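Planning and Budgeting for Lab Automation
Handout 4: Costing a Small Manipulation Cell
Revised September 2022

Reading before class: the Hilwood cell purchase file, sections on scope and acceptance.

1. Scope

The purchase request must name the task before it names the arm. "General research use" is not a task. The Hilwood file lists drawing and wiping on a vertical board, picking up small tools, and opening drawers. Each task sets a reach, a payload and a tolerance. Where two tasks disagree, budget for the harder one or drop it from the request in writing.

2. Capital and running costs

Keep two separate sheets. The capital sheet holds the arm, controller, gripper, wrist camera, mount, safety stop and the computer. The running sheet holds everything that wears out, expires or is billed again: finger pads, cables, software renewals, calibration visits, storage.

Common errors in last year's submissions:
- gripper priced without its mounting plate
- one wrist cable and no spare
- shipping listed, unpacking and installation left out
- storage for camera data charged to no account

Get the quotes on the same terms. In the Hilwood file, Soltani quoted with installation and Sturo quoted without it, so the two totals cannot be compared as they stand. Bring both to the installed price first.

3. Lead time

Order the long items first. In the worked case the arm was ordered in June and the mount was ordered after it arrived. The arm then sat in its crate until the mount came. Draw the schedule backward from the acceptance date and mark which orders block others.

4. Consumables and fixtures

Writing tasks look cheap and are often left out of the running sheet. Enter them by the trial. The Suvemora template assumes 300 trials per term and a set of spare finger pads for every 200 trials. Change these values only if you have your own log.

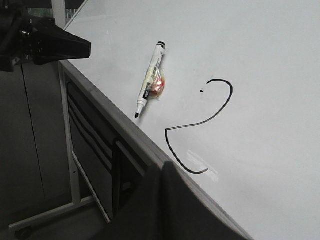 Markers, tape and cleaning supplies go on one line, priced by the box. A whiteboard on a stand is a fixture and belongs on the capital sheet, along with whatever is used to hold it in position. Floor space for the stand is charged at the room rate. Check that the arm can reach the part of the board the task needs before fixing the layout.

5. Reserve

Hold 20 percent of the capital total until acceptance is signed. Do not spend it on a second gripper.

Exercise: rebuild the Hilwood budget with both quotes at installed price. Hand in both sheets and the schedule.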